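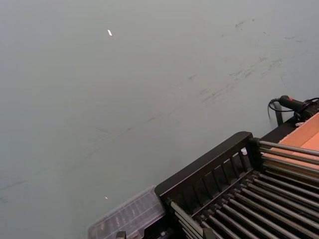

Slide 1: dish rack, tabletop, plenty of scuffs

Hi everybody, thanks for coming back from the coffee table so fast. I'm Hazel Mahmoud, and tonight I'm going to talk for way too long about craft table storage and why I've given up on nice boxes. (Wait for Tobias to get the lights.)

So, dish racks! I love them. Slats down the sides so you can see in, metal rods across, little feet. You put a thing on it and the thing stays where you put it. When Hanna Romaniuk and I set up the Sultwood craft room we had 54 items on the supply list and no drawers at all, and I went around the house looking for anything with walls.

Ask: who has a rack at home they don't use for dishes? Hands up. Expect more than two.

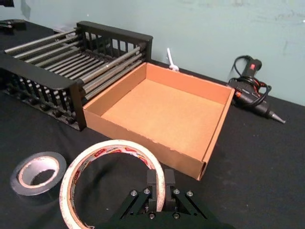 The other half of my system is the shallow cardboard tray. Low walls, open top, costs nothing. I like low walls because my hand can get in from any side, and if a corner gives out I fold another one. Marion Haldane swears by deep boxes and we've been fighting over it since November. Marion, if you're here, you can have the microphone at the end, not before!

Glue guns, while I'm on the subject. The cord is the problem, it's always the cord. Mine ends up in loops around the gun every single time. What I do now at home is unplug, let it cool all the way on its stand, then wind the cord in a loose figure eight beside the gun and put a cable tie on it. Don't wrap it tight around the handle, that's hard on the cord.

(Pass around the bag of ties. Get the bag back.)
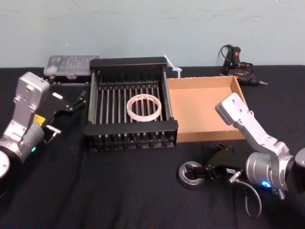
Okay, so where does everything go? My rule is that whatever I reach for most sits in the middle, and for me that's tape. Tape lives in the rack, lying flat, and I will not be taking questions. Small parts go in a clear case with a lid, toward the back, where I can see what's inside without opening it and spilling beads all over Sang Tăng's floor again. Sorry, Sang.

Sang also got me to try a black cloth on the table. White ties and clear tape show up so well on it, and I shake it outside when we're done. We close up in 32 minutes now, which for that group is amazing.
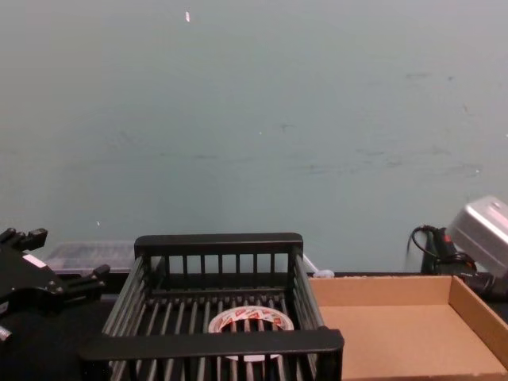

Slide 4: tape in its spot, frosted container at the back

Last bit, then Marion. Sign-up sheet for the Arnarell workshop is by the door, and please bring your own scissors.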